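Tuesday, after supper

Spent the afternoon on the toy box, which I have been promising to deal with since the spring. It isn't one box anymore. It is the original box, plus a drawer, plus the thing under the stairs that used to hold boots. I gave myself 2 hours and a pot of coffee, and I used up the first hour reading the backs of board games.

The play food is the worst of it. When we moved to Pridthorpe I believed we owned a modest set, a few vegetables and a loaf. I tipped it all out on the bedspread and got to 88 pieces before I lost my place, and I wasn't going to start over. Eleven of them were peas. Whoever decided to sell peas to people with floors should have to come and walk through my hallway at night.

Rules for the sort, agreed with myself: anything chewed goes, anything that can't be identified goes, anything with a twin loses the twin. By four o'clock I had broken all of them. I kept a chewed croissant on sentimental grounds and a gray lump that may be a mushroom or a stone.

Then I got to the ketchup and came to a complete stop.

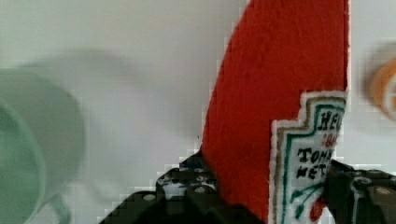

The ketchup, fuzz and all. Staying.

I'd forgotten how much work somebody put into that label. There's a tan band and then a green line going all the way along inside it, following every little step at the shoulders, and a tomato with its own vine. I have real bottles in the refrigerator that got less attention. It has never held a drop of anything and it has been served with every meal in this house for years, including a birthday cake and, once, my tea.

Ingeborg Riedl called in the middle of this to ask whether I was done with her folding table. I said I was decluttering. She asked how much I'd gotten rid of and I looked at the bag and told her it was early days. The bag had a plastic fish in it.

Clotilde Bailly says she did her whole attic in October and took some 400 things to the sale in Romden, and she sleeps better now. She also has no grandchildren and one lamp.

Final count for the donation bag: 10 pieces, seven of them peas. The rest went back in the box in a slightly different order. The fish came out again at bedtime because I felt it was looking at me.

Tomorrow the drawer. Or the gutters, if it's dry. Must return that table.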